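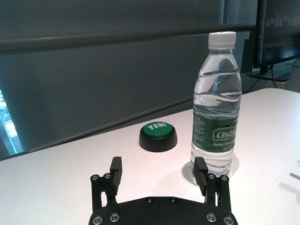
Samina Jatoi drinks water for a living, or for part of one. Her job at Cloltelo, a small consultancy in Dranwood, is to find out why people don't like what comes out of their taps. She visits offices, care homes and schools, takes samples, asks questions and writes reports. Before that she spent nine years in the laboratory of a water company, and before that she wanted to be a vet.

We met in her office at half past eight in the morning, before her first site visit. She had already run the tap in the kitchen for two minutes, something she does every day out of habit.

"Water that has been sitting in a pipe overnight tastes of the pipe," she said. "Most complaints I get come from people who fill the kettle first thing. If you ask them to try again at lunchtime, a good half of them can't find anything wrong."

The remaining complaints are her real work. The commonest is chlorine, which people describe as swimming baths, bleach or, in one case, plasters. The second is an earthy or musty taste, usually stronger in late summer. Then there is metal, and then a long list of things that only one person in a building can taste.

"I never tell that person they're imagining it," Jatoi said. "People differ a lot. I can pick up a musty smell at a very low level, and my colleague Tạ can't smell it at all until it's strong enough to put everyone else off. But he's much better than me on metal, so we go out together when we can."

Her longest job so far was for Alska, a housing association with 1,178 flats in and near the town. Tenants in one block had been saying for years that the water was stale. It had been tested several times and had always passed. Jatoi's first step was to knock on doors. She visited 48 flats over three weeks in March and asked each tenant the same questions: which tap, what time, how long they let it run, and what they kept it in afterwards.

"The samples had all been taken in the middle of the day from the ground floor," she said. "The complaints came from the top two floors, mostly at night. Nobody had put those two things next to each other."

The block had a storage tank on the roof which had been fitted when there were more people living there. It held far more than the tenants now used, so the water stayed in it for days. It was safe, but it was flat and, in warm weather, not very cold. Alska replaced the tank with a smaller one and lagged a run of pipe that passed next to the heating. The work took most of a summer.

I asked whether the complaints had stopped.

"They went down. They didn't stop. Some people had been buying bottled water for ten years by then and they weren't going to change because I put a leaflet through the door. I wouldn't have either."
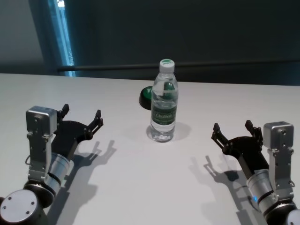 She has no strong feelings against bottled water and gets tired of being asked for some. She buys it on long train journeys. In blind tastings, which she runs a few times a year for clients, chilled tap water usually does well against it, and warm tap water does badly.

"Temperature matters more than anything else I test," she said. "If you serve two glasses of the same water, one from the fridge and one that's been on the side, people will tell you they're from different places. They'll tell you which one is expensive."

Minerals come next. Dranwood's water is hard, and people who grew up with it tend to find soft water thin. Jatoi grew up in a soft water area and took a long time to get used to tea here. She now makes it with filtered water at home and ordinary tap water at work, and says she prefers neither.

Her advice for households is short. Run the cold tap until it feels properly cold. Keep a covered jug in the fridge and empty it every day. Wash the jug with hot water and washing-up liquid, including the lid. Change filters when the packet says. Clean the end of the tap, which hardly anyone does. If the taste is new and strong, or the water has changed colour, ring the water company and don't wait to see if it clears.

"The end of the tap is the one people don't like hearing about," she said. "They'll spend money on a filter and they've never unscrewed the little mesh."

A basic visit from Cloltelo costs a few hundred pounds, and the full survey of a large building can come to 2,000 or more. She tries to talk private householders out of both, as the water company will normally come and test for nothing.

She is now working with two primary schools where the children have stopped using the drinking fountains. In one, the water is fine but the fountain is next to the toilets. In the other she hasn't found the reason yet. She was going back that morning with Tạ to try it at break time, when the children would be there to ask.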